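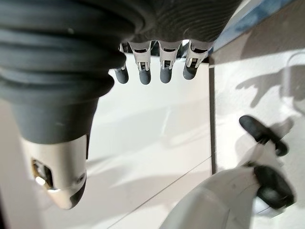
Photo: Siamak Rashti

Packing a kitchen that has to sit in storage until February

Posted by Siamak Rashti
26 Nov 2018

We have to be out of our place in Grerley at the end of the month and the new one won't be ready until February. Everything from the kitchen is going into a storage unit in between. The unit is indoors but not heated. I've moved plenty of times, but always from one door to the next on the same day, so I've never had to think about things staying in a box all winter.

What I have to pack: a set of everyday plates and bowls, wine glasses, a few heavy pots, two cast iron pans, the usual drawer full of utensils, and a pantry that we're trying to eat our way through and won't finish. There's also a serving dish from my grandmother that I'd be sorry to lose.

I was going to use newspaper for wrapping because we have a stack of it. My sister says the ink comes off and I should buy plain paper. Is that worth paying for? I'd also like to know whether I can leave the utensils in their plastic trays and wrap the whole tray, or if that's asking for trouble. And what do people do about the cast iron? I put mine away once in a basement and it came out orange.

The boxes are Rollwood, the small size, 13 inches on each side. I have a few bigger ones left over from a TV and some bedding and wondered about using them for the pots.

gravel_and_thyme

Your sister is right about the ink. It washes off glazed plates without much trouble, but it gets into unglazed rims and the bottoms of mugs, and over a couple of months it has time to settle. Buy plain packing paper for whatever touches the dishes and use your newspaper for filling gaps and lining the bottom of the box. You'll go through more of the plain paper than you expect, so get a big bundle.

Plates go on edge, like records, with a sheet around each one and a second sheet around every few. Put a thick layer of crumpled paper on the floor of the box first. Bowls can nest with paper between. Glasses stand upright, stuffed inside and wrapped outside, and nothing heavy goes on top of them. If you can get a box with cardboard dividers from a liquor store, use that for the stemware. Shake the box gently before you tape it. If you hear anything move, open it up and add paper.

Skip the TV box for the pots. A big box full of pots gets too heavy to lift, and the bottom can give out on the stairs. I stop at 30 pounds per box and 50 is more than I'd ask anyone to carry. Use the big boxes for the salad spinner, the colander, plastic containers and dish towels.

Utensil trays are fine if they're full enough that things don't slide. Lay a folded towel on top, then go around the whole thing with stretch wrap a few times, and keep it flat. Take the knives out. Roll those in a towel or in cardboard, tape it, and write KNIVES on it so whoever unpacks is warned.

For your grandmother's dish, if there's any way to keep it with you or at a relative's house, do that. I wouldn't put it in the unit.

Vida

Cast iron: wash it, dry it on the stove over low heat until it's completely dry, then rub on a very thin coat of oil and wipe it off again like you made a mistake putting it on. Too much oil goes sticky by spring. Let it cool, wrap it in paper (not plastic, it holds damp in), and put a paper towel between the two pans if you stack them. Yours probably went orange because it was put away a little damp or the basement was.

Same goes for everything else, really. Let it all dry overnight before it goes in a box. Wooden spoons and cutting boards especially. I packed a board that felt dry and it had black spots when I opened the box.

Don't put any food in the unit. Flour, rice, pasta, pet food, none of it. Mice will find it, and ours didn't allow food in the lease anyway. Check yours. Cans can freeze and bulge if it isn't heated. Give away what you can't finish.

I used the Unura plastic totes and liked them for linens, but I left the lids unlatched in the house for a day first so everything aired out.

Siamak Rashti

Thank you both. Plain paper ordered. The dish is going to my sister, who is very pleased with herself. I checked the lease and it does say no food, so we're having a lot of pasta this week.

porchlight22

keep one box back with a pan, a knife, can opener, couple plates and mugs, dish soap. wherever you're staying in between will be missing at least one of those. and put the kitchen boxes at the front of the unit, not the back

also raise them off the floor on a pallet if the place has one lying around, concrete sweats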